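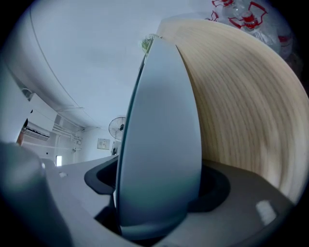 From: Dalibor Kratochvíl
To: Kitchen and Pantry list
Subject: Re: Bottled water with handles, and where to put it

Hello Gemma, hello everybody,

I answer between your lines, I hope this is readable in all mail programs. Sorry for the delay, I had your message open for a week and every evening I was too tired to write English.

Gemma Dunmore wrote:
> We are going back to buying drinking water after the works on
> our street, at least until December, and I had forgotten how
> much room it takes. I buy the big bottles with the red caps and
> the carrying handle on the neck. At the moment they stand on the
> kitchen floor next to the door and everybody kicks them.

We had the same at the door. My first advice is to look at which place in your kitchen has the shortest way to the glass, and to put there only the water of this week. The rest can live far away, where it is not comfortable to reach. When I tried to keep all of it in one place, the place was always either too full or empty.

At home we have now two bottles by the table and the reserve in the hall closet, behind the coats. Who takes the last one from the kitchen brings the next from the closet. This rule works with my wife and with me. With our son it works if he is reminded.

> Do you leave them in the plastic bag from the shop or take
> them out? My mother always left them in, she said it keeps the
> dust off the caps.

Your mother is right about the dust, I think. I leave mine in the clear bag while they are closed. The bag must be clear, so that I see what is inside and do not open three bags to find vinegar. When I open a bottle, it comes out of the bag and does not go back. I had once a bag with a little water in the bottom which I did not notice for many days, and it left a smell that I would not like to have again near food.

One thing about carrying. Do not lift by the bag, even if it looks strong. Put your hand through the bag and take the handle. I learned it on the stairs of our building, between the second and the third floor, and a neighbor had to help me with towels. The handle is made for the weight and the bag is made for the way to the car.

> Also, has anyone found a way to stop the handles cutting into
> your fingers? I walk home from Banatetti and it is not far but
> by the end I have to change hands every few steps.

For this I have a piece of old garden hose, as long as my palm is wide, cut open along one side. It goes over the handle and you hold the hose. It costs nothing if you have a hose. Odair Pimentel wrote to this list some time ago about folding a dish towel around the handle, and I tried it too, but the towel turns in my hand and then I am worse than before. Perhaps he has a better towel, or better hands. Odair, if you read this, please tell how you fold it.

Walking with one bottle in each hand is better for the back than two in one hand. I know that you did not ask this, but I am 58 and I have an opinion.

> My other problem is the table. It is light wood, it was
> expensive for us (a Gullska, bought second hand but still), and
> I now have a gray ring where one bottle stood overnight.

I am sorry for the ring. We have also a light wooden table, with a grain that goes in arcs, and on such a table you see everything. Here is what I do, but please try it first on the underside or near a leg, where you will not cry if it goes wrong.

First wait. Let the wood dry two full days with nothing on it, no cloth, no fruit bowl. Some rings become much weaker alone. I was impatient the first time and I oiled over the wet place, and so I closed the mark in.

If the ring is white, it is often only in the finish. I lay a dry cotton cloth over it and go with the iron, warm, no steam, for a few seconds, then I lift and look. Then again. It is slow, and you should not answer the phone during it.

If the ring is gray or nearly black, it is more serious, the water went into the wood. Then you need very fine sandpaper, always along the grain. Where the grain makes a curve I follow the curve with the fingertip and the paper, without a block. After it comes oil. I use Drarkosel, the one without color, very thin, and I wipe it off after fifteen minutes even if it seems that nothing is left to wipe. My neighbor uses something else and his table is also nice, so I do not say that it must be this one. The first day the sanded place looks darker than the rest. Do not start to correct it! In our case it took some weeks until the colors came together, and today I find the place only because I know where it is.

Please ask also the person who sold you the table if it is oiled or lacquered. For a lacquered table, forget what I wrote about the oil.

> I thought of a tray but the ones I see are either ugly or too
> small for two big bottles.

We use a cork mat meant for under a hot pot. It is not beautiful, but it is flat and quiet, and the bottles do not slide when somebody pushes the table. I looked also for a tray and in the shop Fontes they had a metal one which was good in size. It collected the drops very nicely and then the drops stood there and I had to dry the tray every day. A cork mat I put on its side by the window in the evening and that is all the work.

Better still, if you have a shelf or a low stool next to the table, let the bottles stand there and bring only the jug to the table. Heloísa Meireles suggested the jug to me and I thought it was one more thing to wash. It is, but pouring from a big bottle over the plates was how most of our water came on the table in the first place.

> Last question, silly one. Do you give the plants the bottled
> water too? Mine look sad.

It is not silly. What stays in the glasses after lunch goes to the plants, this is enough for our small green one, and it has good leaves. I would not buy water for them. Rain water from the balcony is what my mother gave. But if yours look sad, feel first the soil with a finger, very often they are sad from too much water. Tainá Sales knows much more about plants than I do, maybe she can say something to the list.

I have one question back to all. What do you do with the empty bottles? I press them flat and screw the cap on, so they stay flat, but the handle makes it difficult and the bag for recycling is full after a few days. I cut some handles off with scissors – hard work, and one piece flew behind the stove. If somebody has a better way, I would be happy to read it.

Greetings from the kitchen,
Dalibor

P.S. Gemma, you asked in your private mail for the number of the sandpaper. I looked and the number on the back is rubbed away. I will ask in the shop when I go for the next one and write it here, so that the others have it too.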